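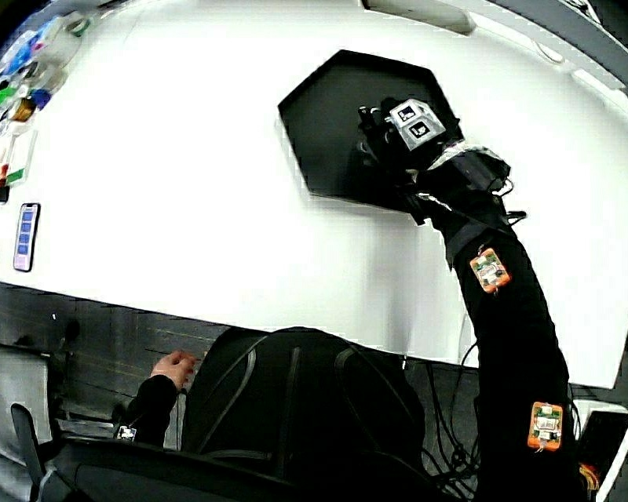
Slide 2: Where we were in February

Good evening. Arturo Villa, assistant coach at Ludport, women's side. Arturo is fine. "Oi" also works, as the bench has established.

We'd lost 7 on the trot. The local paper called us "plucky", a word they keep for teams they've stopped coming to watch. PAUSE. If no laugh, move on quickly.

Slide 3: The Wundley game

Up by twelve at half-time. Lost by four. I have watched the fourth quarter more often than I've watched my own wedding video, and my wife has noticed.
What we saw: tired legs, then rushed threes, then me shouting "patience" at a volume that didn't suit the word.

Slide 4: Free throws

Rodel Baluyot's idea, so blame him. Every player shoots 200 a week, all of them at the end of training when they can barely stand. By the end of the season the squad had put up 3337, counting only the ones somebody wrote down. The clipboard went missing twice.
Mention: Rodel wanted 1000 each. We'd have had a mutiny.

Slide 5: Did it work?

A bit. We beat Tolentino by one, at the line, with a bounce off the back of the rim I still don't trust. Then we lost to Drutomus by a lot. SKIP the score unless asked. Somebody will ask.
Be fair to Drutomus here, their coach is sitting near the front.

Slide 6: What I'd change

Start in pre-season. Shorter talks at half-time (mine ran so long once that we came out late and gave up the ball). Let the point guard call the last play, she was going to ignore mine anyway.

Questions, then the bar. Hand back the clicker, it belongs to Rodel.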